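Keeping the old beast going

I have been putting off writing this post since September, mainly because it means admitting how many hours I've spent on a computer that's old enough to be embarrassing. But a few of you asked after the last one (hi Loan, hi whoever signs off as "grumpy in Bundley"), so let's talk about hanging on to old desktops. When it's worth it, when it's daft, and what I reckon you should spend before you give up and buy something new.

Some background. Mine was a hand-me-down from Fuad Gebreyes, who I used to share an office with. He was clearing out his garage before the move and said I could have the tower for a carton of ginger beer. I thought I was getting a spare. Eighteen months later my laptop carked it in the middle of tax time and the spare became the main one, and it has been the main one ever since. I do my bookkeeping on it, I edit my photos on it, and my niece plays a farming game on it that makes the fan sound like a leaf blower.

So the first question people ask is whether an old desktop is too slow to be useful. My answer is that it depends almost entirely on whether it still has a spinning hard drive. If it does, swap it for a solid state one before you do anything else, before you even form an opinion! I paid $175 for mine from the little place next to the bakery, and it went from a machine where I'd hit the power button and go hang out the washing to one where I barely had time to sit down. I've never spent money on a computer that I noticed more.

Second is memory, and this is where I see people overdo it. Check what you've got, look at how much is being used on a normal day with your normal mess of tabs open, and only then go shopping. I bought far too much the first time. Half of it went back.

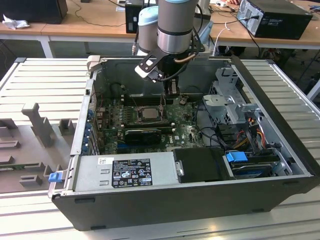 The other thing with memory is buying the right sort. I know, I know, everybody says this. I still managed to come home with the wrong generation, and the notch sits in a different spot so it simply won't go in, no matter how firmly you speak to it. Giang Lương, who sold it to me, was very decent about the exchange and wrote the correct type on the back of my receipt in biro. That receipt is still stuck to my fridge.

Then there's dust. I won't lecture. I'll just say that I cleaned mine out on the back step one arvo, with a can of compressed air and a soft paintbrush, and the dog left the yard in disgust. Turn it off at the wall, unplug everything, hold the fan blades still with a finger so they don't spin up, and go gently. Do it outside. Please do it outside. I did a quick once-over in the laundry the year before and was wiping grey fluff off the detergent for weeks.

While you're at it, think about where the thing lives. Mine used to sit on carpet, shoved hard up against the wall behind the desk, and now it's on an old bread board with a bit of space at the back. Cost me nothing and it's noticeably quieter. Lise Carrier (she of the famous lemon slice) put hers up on the desk and says she'd never go back, but my desk is already home to a printer, two plants and a cat, so the floor it is.

Now for the daft side of the ledger, because I'd be fibbing if I said it was all thrift and good sense. I once added up what I'd put into this computer, including the parts that didn't fit, the screwdriver set I bought twice, and the second-hand monitor from Wosmont that I drove a very long way to pick up. It came to $618. You can get a perfectly nice refurbished desktop for that! I stared at the number for a good while and then made a cup of tea and closed the spreadsheet.
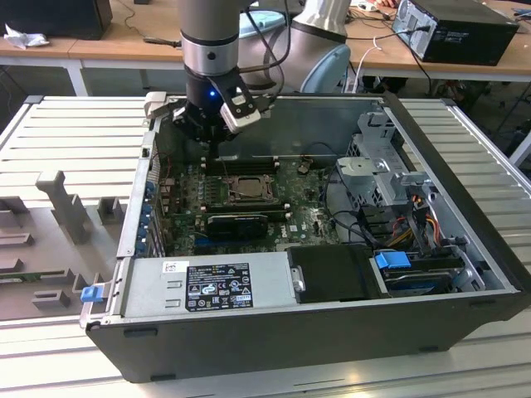
Lid off, graphics card in, memory slots up top.

What I tell friends now is to set a limit before they start. Mine would be the price of the drive plus one more part. If it still isn't doing what you need after that, thank it for its service and move on. If I were starting from scratch with $1000 to spend I'd put most of it into a refurb with a warranty and keep the change for a decent chair. My back has opinions about chairs these days.

And if you do move on, don't chuck the old one in the wheelie bin. Plenty of councils take e-waste for free, though the drop-off near me has hours that suit only owls and retirees, so ring first. Take the drive out before you hand it over, or wipe it properly. I keep my old drives in a biscuit tin on top of the wardrobe, labelled in texta, and yes, I'm aware I'll never look at them again. One of them has all 2714 photos from the camping trip, the one where it rained the whole time — most of them are of the tarp.

A couple of people have asked about the operating system side of things, what to do when the computer stops getting updates and the warnings start popping up. I've been trying out a free one on a spare drive and so far I like it a lot, apart from the printer, which has refused to speak to it at all. Lộc Ninh has promised to come over and have a look in exchange for dinner. I'll write that one up once the printer's sorted. In the meantime, if you've got a Linux-friendly printer that doesn't cost the earth, pop the model in the comments, would you?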